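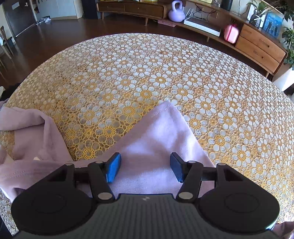 フェドルク式の霧笛

船が一隻も通らない港の、もう鳴らない霧笛をモデリングしてくれ、という依頼が来たとき、わたしは椅子から立ち上がって台所まで走った。台所には誰もいなかったので、やかんに向かって「霧笛だって!」と言った。

依頼主はガス・マルケッティという人で、ストンビーの港で長いこと霧笛の番をしていたそうだ。メールは全部で3行しかなかった。フェドルク式霧笛の図面がある。現物は十年前に鉄くずになった。動いているところをもう一度見たい。

フェドルク式! わたしは図書館の本で一度だけその名前を見たことがあった。圧縮した空気で大きな円筒を回し、円筒の溝と外筒の溝が重なるたびに空気が噴き出して、あの低い音になる。写真は一枚も載っておらず、説明は脚注だけ。その脚注が好きで、わたしは本を二回も延長して借りていたのだ。

翌週、クラルハムの駅からバスに揺られてストンビーへ行った。ガスさんは停留所で待っていて、挨拶もそこそこに筒状に丸めた図面をわたしの腕に押し込んだ。紙は海のにおいがした。広げると床の半分が埋まり、残りの半分にわたしたちは四つん這いになって、夕方まで線を追いかけた。

「ここの歯車がよく噛んだ」とガスさんは図面を指で叩いた。「噛むと、音が半分だけ高くなるんだ。沖の連中は、それでおれが当番だとわかった」

「当番だと、噛むんですか」

「おれは油をさしすぎるんだよ」

帰りのバスの中で、わたしはもうノートパソコンを開いてシルナーを立ち上げていた。シルナーは少し古い3Dソフトで、起動のたびにロゴがくるりと回るのだけれど、揺れる座席で見るとあれは酔う。酔いながら円筒を一本置いた。ただの円筒なのに、うれしくて仕方がなかった。

それからの日々のことを、どう書けばいいだろう。溝の数は86本。図面の数字はかすれていて、80にも88にも読めたのだが、直径と溝の幅から割り出すと86でなければ一周がきれいに閉じない。最初の配列を走らせて、最後の溝が最初の溝の隣にぴたりと収まったとき、わたしは夜中の二時に拍手をした。会ったこともない設計者と、紙の上で握手をした気分だった!

次は動きだ。霧笛はいきなり鳴るわけではない。弁が開き、空気が入り、円筒がのろのろと目を覚まし、だんだん速くなって、ようやく声になる。終わるときも同じで、弁が閉じたあとも円筒は惰性でしばらく回り、音がずるずると低くなって消えていく。わたしはこの最後のところにいちばん時間をかけた。速度のカーブを少し寝かせては再生し、少し起こしては再生し、目を閉じて聞こえもしない音を聞いた。朝ごはんのトーストをかじりながら、円筒の気持ちになって首を回していたこともある。 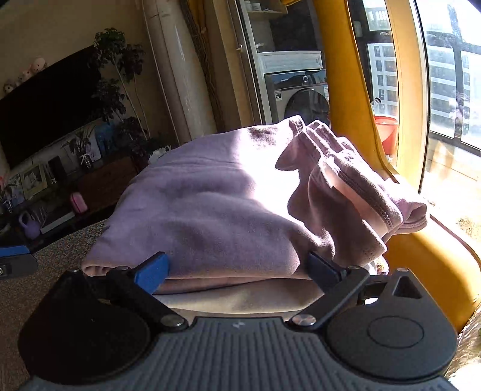 困ったのは床だった。図面には霧笛の機械しか描かれていないから、モデルは灰色の何もない空間に浮いていた。それはそれで美しいのだが、どうにも落ち着かない。電話をかけると、ガスさんは床のことを一時間しゃべってくれた。板は海側に向かってわずかに傾いていて、落としたねじは必ず同じ隅に転がっていったこと。その隅に空き缶を置いておいたら、冬のあいだにいっぱいになったこと。窓は二つで、ひとつは塩で曇って開かなかったこと。

わたしは全部つくった。傾いた床も、曇った窓も、隅の空き缶も。缶の中のねじまで一本ずつつくって、物理演算で上から落とした。がちゃがちゃと積み重なっていく様子がかわいくて、用もないのに10回はやり直した。完成した映像では、缶の中身なんて暗くてほとんど見えない。それでもあそこにはねじが入っている。

音はどこにも残っていなかった。港の記録にもラジオ局にもテープはなく、フェドルク式はもう世界のどこでも鳴っていない。それで、モデルから計算することにした。溝が重なる回数、空気の圧力、ラッパの長さ。数字を入れて、スピーカーをつないで、息を止めて再生ボタンを押したら、出てきたのはおなかをこわした牛のような音だった。ラッパの長さの単位を間違えていたのだ。直した。もう一度押した。

部屋の窓ガラスが、びりっと鳴った。

わたしは今度こそ椅子から転げ落ちた。なんて大きくて、なんて深い音だろう! 隣の家の犬が吠え、上の階の人が床を踏み鳴らした。夜だったことをすっかり忘れていた。

十月の終わりに、ストンビーの集会所で上映した。折りたたみ椅子に近所の人が座り、ガスさんはいちばん前で腕を組んでいた。灰色の海が映り、曇った窓が映り、弁が開く。円筒が目を覚ます。霧笛が鳴った瞬間、後ろの席で誰かが「ああ」と言った。

上映が終わって明かりがついても、ガスさんは腕を組んだままだった。わたしは心臓が口から出そうだった。

「きれいすぎる」とガスさんは言った。

「はい」

「歯車が噛まない。これじゃ別の当番の音だ」

そうだった! わたしはその場でノートパソコンを開いた。集会所の人たちが椅子ごと寄ってきて、あっという間に画面が頭で見えなくなった。どの歯だ、三つ目だ、いや油がまわるのはその下だ、とみんなが言い、元漁師だというおばあさんが「もうちょっと、しゃっくりみたいに」と喉を鳴らして実演してくれた。わたしは歯をひとつだけ、ほんのわずかに太らせて、円筒がそこを越えるたびに一瞬つまずくようにした。

「いきます」

弁が開き、空気が入り、低い声が立ち上がって、途中でくっと半分だけ高くなった。

おばあさんが手を叩いて笑った。「ガスだ! ガスが当番だよ!」

ガスさんは何も言わずに帽子をかぶり、それから脱いで、またかぶった。そして画面の隅を指さして、空き缶の位置があと少し左だと言うので、わたしは缶をつかんで、少し左へ動かした。中のねじが、ちゃりんと転がった。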